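Neues aus der Tütenecke: Was sich an der Rückgabe in Senorska ändert

Seit September arbeitet in unserer Sortierung am Standort Senorska ein zweiarmiger Roboter mit. Viele aus den anderen Häusern haben gefragt, was er dort eigentlich tut und was das für die Schichten heißt. Deshalb fassen wir den Stand zusammen.

Zur Erinnerung: Millska nimmt gebrauchte Tragetaschen aus den angeschlossenen Läden zurück. Was noch ganz ist, geht wieder an die Kassen, der Rest in die Verwertung nach Dostska. Bisher lief das vollständig von Hand. Die Kolleginnen und Kollegen haben die Tüten aus dem Haufen gezogen, glattgestrichen, an den Griffen aufgehängt, geprüft und dann abgelegt. In einer normalen Schicht kamen so 431 Taschen zusammen, an langen Tagen mehr. Wer das ein paar Monate gemacht hat, kennt die Schultern am Abend.

Der Roboter übernimmt das Aufnehmen und Aufhängen. Das Prüfen bleibt bei uns. Diese Trennung war den Beschäftigten wichtig, und sie steht so auch in der Vereinbarung mit dem Betriebsrat. Wir haben sie nicht nur aus Vorsicht getroffen: Ob ein Griff noch eine Einkaufsfahrt aushält, spürt man in der Hand, und dafür gibt es bisher keinen brauchbaren Ersatz.

Beim Tempo liegt die Maschine klar zurück. In der letzten ausgewerteten Schicht hat sie 275 Taschen geschafft. Dünne Folie verrutscht, zwei Tüten kleben aneinander, ein Griff liegt innen statt außen. Ein Mensch sortiert das nebenbei, der Roboter braucht mehrere Anläufe. Dafür kann er auch in der Mittagspause weiterarbeiten. Die Projektleitung bei Soliman, von wo die Steuerung kommt, rechnet bis zum Frühjahr mit einem deutlichen Fortschritt. Wir planen vorerst mit den Zahlen, die wir haben.

Geändert hat sich vor allem der Tagesablauf. Früher standen alle am selben Haufen und wechselten sich nach Gefühl ab. Jetzt gibt es feste Aufgaben: eine Person betreut den Roboter, die anderen prüfen und verpacken. Gewechselt wird alle zwei Stunden. Die Betreuung ist nicht bei allen beliebt. Man steht daneben, schaut zu und greift ein, wenn etwas hängt. Einige fanden das anfangs anstrengender als das Sortieren selbst, weil man aufmerksam bleiben muss, ohne etwas zu tun zu haben. Andere machen es gern und haben sich für die Schulung zur Anlagenbetreuung gemeldet. Dort sind noch 3 Plätze frei.

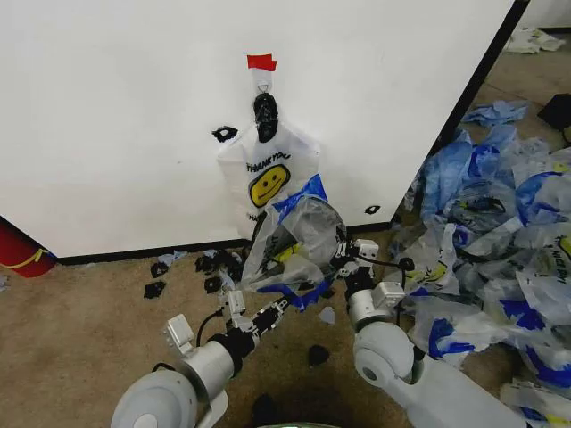 Auch über die Löhne wurde gesprochen. Wer die Betreuung übernimmt und die Schulung abgeschlossen hat, bekommt die Zulage für Anlagenführung – auch dann, wenn die Person nur an einzelnen Tagen eingeteilt ist. Das war zunächst anders vorgesehen und ist nach den Gesprächen in der Belegschaft geändert worden. Stellen fallen durch den Roboter in Senorska nicht weg. Die Zusage gilt bis zum Ende der Testphase; über die Zeit danach wird noch verhandelt. Wir wissen, dass das vielen zu kurz ist.

Offen ist außerdem die Frage der Aufzeichnungen. Der Roboter arbeitet mit Kameras, und die Bilder werden für die Verbesserung der Greifbewegungen ausgewertet. Zur Leistungskontrolle dürfen sie nicht verwendet werden. Wer Fragen dazu hat oder Einsicht in die Regelung möchte, wendet sich an das Schichtbüro oder direkt an den Betriebsrat.

Der nächste Schritt ist ein Versuch mit gemischten Größen. Bisher bekommt die Maschine vor allem die üblichen Kassentüten, künftig sollen auch die großen Taschen dazukommen. Geplant ist ein Durchlauf mit 999 Stück, verteilt auf mehrere Schichten. Die Einteilung hängt ab Freitag im Pausenraum aus. Wer aus Dostska zuschauen möchte, meldet sich bitte vorher im Schichtbüro an, am besten für den Vormittag.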